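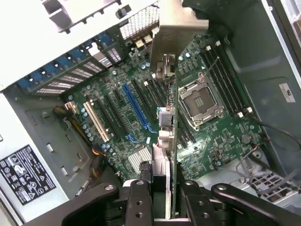 Caring for a Desktop Computer at Home
Household Tips from the Relbridge Extension Office

A desktop computer kept in a living area collects dust, lint and pet hair. Cleaning it every 6 months is sufficient for most households. Homes with pets or a wood stove should plan on every 3 months.

Before You Begin
Shut the computer down, switch off the power supply and unplug every cable. Move the tower to a hard table with good light. Carpeted rooms are best avoided – static can damage parts. Touch bare metal on the case before reaching inside.

Removing Dust
Use short bursts of compressed air and keep the can upright. Hold fan blades still with a finger while blowing them clean. Household vacuum cleaners should not be used inside the case. Wipe vents and the outer panels with a cloth lightly dampened with water, and allow them to dry fully.

Handling Cards
Expansion cards seldom need to come out. If one must be removed, take out the bracket screw, release the slot latch if there is one, and lift the card straight up by its edges. Do not touch the gold contacts. Store loose cards in antistatic bags, never in kitchen plastic wrap.

Placement
Leave at least 2 inches of clear space behind the tower. Keep it off the floor where possible and away from radiators, humidifiers and sunny windows.

Disposal
Old computers are accepted at the Gullar Street drop-off on Fridays. Remove or erase the hard drive first. Printed copies of this sheet are available on request – ask for Leaflet 495.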